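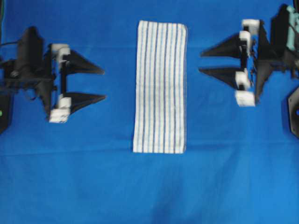
Photo: V. Henríquez, course archive

Unit 8. Two-arm towel handling and the folding station

Read before the seminar. The case is the textile room at Ludberg, a linen service supplying small hotels and clinics. Names of staff are left out. Figures are from the site's August log.

1. The task as it was done by hand

One operator stood at each folding table. The operator took a towel from the bin, shook it out, checked both faces for stains and torn hems, folded it and stacked it. Inspection was never listed as a separate step in the work instructions. It was done during the shake-out and took no extra time. Keep this in mind for section 4.

Pay was by the hour with a target of 125 pieces. Operators rotated between folding, sorting and the press every two hours.

2. The task as divided for the machine

A flat towel is the easy starting state. With the cloth laid out lengthwise between two grippers, one on each side, the controller needs the outline, the long axis and two grasp points. A plain, strongly colored work surface makes a white towel simple to separate from its background. Stripes can help in finding the long axis but may also produce false edges, so the outline is computed first.

Grasping thin cloth from a flat surface is harder than it looks. The fingertip has to get under the edge without pushing the fabric away. Typical failures:

- missed grasp (fingers close on nothing)
- double grasp (both layers of an existing fold taken as one)
- slip during transfer
- grasp of the table cover together with the towel

The last of these stopped the Ludberg cell more often than the other three combined. The cover was later clamped along all four sides.
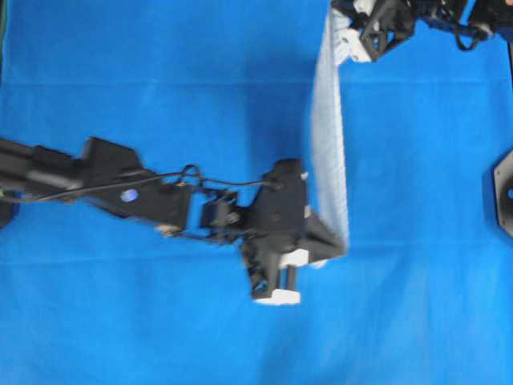

Fig. 8.1. Cloth strip held at its upper end by one gripper, with the other at the lower end.

When both arms have hold of the same piece, their motions are coupled. If the distance between the grippers grows past the length of the cloth, one end slips or the hem is strained. If it shrinks, the cloth sags and its shape is no longer predictable. Position control alone is usually not enough. See the Nerkari notes, part 2, on limiting motor current at the fingers.

A bunched strip also hides most of its own surface from an overhead camera. The controller can track the ends and little else.

3. Changes in staffing

Before: one operator per table, 12 tables.
After: four tables run by hand, the rest replaced by cells, one attendant per two cells.

No positions were cut in the first season. Temporary contracts were not renewed, so total hours fell all the same. Discuss whether the two statements belong in the same report.

The attendant loads, clears faults and restarts. The log shows 668 interventions for the month, most of them under a minute. Attendants described the work as lighter on the shoulders and harder to stay alert for. Rotation was dropped at first, as only trained attendants could restart a cell, and was brought back after a second group completed the Byun course.

4. Where the inspection went

With the shake-out gone, stained pieces reached the stacks. Returns from customers rose by roughly a third before a manual check was added at the packing bench. The packers' target was not adjusted until they raised it with the shift lead.

This is a common pattern. A task analysis that records only the named steps will miss work done in passing.

5. For the seminar

Draw the flow of one towel before and after, marking each point where a person looks at it.

List the skills an attendant needs that a hand folder did not, and the reverse.

Irelen's chapter on machine pacing is on reserve. Read the first half only.

Contact for this unit: Violeta Henríquez. Worksheets go in the tray by 4 p.m.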